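Section 4. Working beside the Grusmont cell

The arms handle the memory modules. The technician opens the case, checks the cables and signs the job off.

1. Lay the tower on its side on the slatted table and take off the side panel.
2. Move cables clear of the memory slots.
3. Step back and press Start. 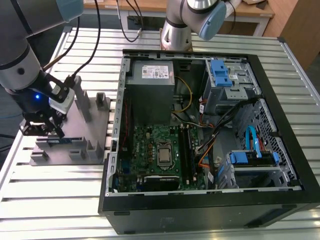
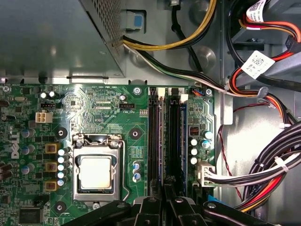 Fig. 4-1 and 4-2. Open case at the cell, CPU in its socket.

Caution: Do not reach into the case while an arm is moving.

Note: Technicians no longer log each module by hand. If the cell stops with code 402, finish the unit manually and tell the shift lead, Nnamdi Amadi.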